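Schraubendreher

Ein Schraubendreher, umgangssprachlich auch Schraubenzieher, ist ein Handwerkzeug zum Anziehen und Lösen von Schrauben mit einem Innen- oder Schlitzprofil im Kopf. Er besteht aus Griff, Klinge und Klingenspitze. Die Fachsprache verwendet seit langem die Form mit -dreher, im Alltag halten sich beide Bezeichnungen nebeneinander. In Österreich und der Schweiz überwiegt mündlich der Schraubenzieher.

Geschichte

Schrauben dienten in Europa schon im Spätmittelalter als Befestigungsmittel, etwa an Rüstungen und später an Schlössern von Feuerwaffen. Das zugehörige Werkzeug blieb lange eine Einzelanfertigung des jeweiligen Schmieds. Mit der maschinellen Herstellung von Schrauben im 18. und 19. Jahrhundert wurden die Köpfe einheitlicher, und Schraubendreher kamen in abgestuften Größen in den Handel.

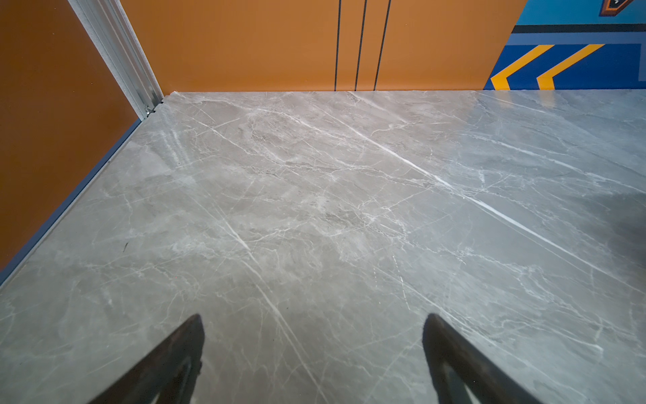

Der Kreuzschlitz setzte sich ab den 1930er Jahren durch, zunächst im Automobilbau. Er zentriert die Klinge im Schraubenkopf und erleichtert so die maschinelle Montage. Ab den 1960er Jahren kam das sternförmige Innensechsrund hinzu, das höhere Drehmomente überträgt.

Aufbau

Die Klinge wird meist aus legiertem Werkzeugstahl gefertigt, häufig mit Zusätzen von Chrom, Vanadium oder Molybdän. Nach dem Schmieden oder Prägen der Spitze folgt das Härten und Anlassen. Eine zu harte Spitze bricht aus, eine zu weiche verdreht sich unter Last. Größere Ausführungen haben mitunter einen Sechskantansatz unterhalb des Griffs, an dem ein Schraubenschlüssel angesetzt werden kann.

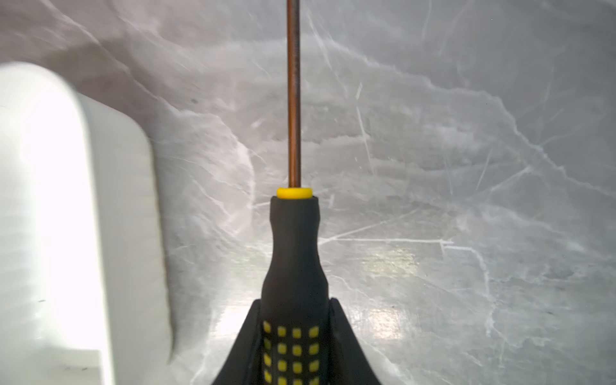

Griffe waren bis ins 20. Jahrhundert überwiegend aus Holz, vor allem aus Buche oder Esche. Heute herrschen Kunststoffe vor, oft in zwei Komponenten mit hartem Kern und weicher Außenzone. Der Durchmesser des Griffs bestimmt das erreichbare Drehmoment mit. Feinmechanikerausführungen besitzen am Ende eine drehbare Kappe, auf der der Zeigefinger ruht.

Bei Schraubendrehern für Arbeiten an elektrischen Anlagen ist die Klinge bis kurz vor die Spitze isoliert. Sie sind für Spannungen bis 1000 Volt Wechselspannung ausgelegt und entsprechend gekennzeichnet. 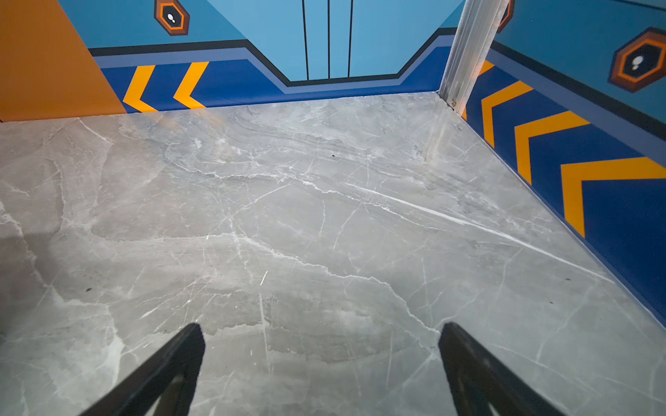

Handhabung

Klingenbreite und Profil sollen zum Schraubenkopf passen. Das Werkzeug wird in Verlängerung der Schraubenachse angesetzt und unter Druck gedreht. Bei Kreuzschlitzschrauben sind die Formen Phillips (PH) und Pozidriv (PZ) zu unterscheiden. Eine Verwendung als Meißel oder Hebel beschädigt Klinge und Griff.

Siehe auch

Schraubenschlüssel
Drehmomentschlüssel
Bit (Werkzeug)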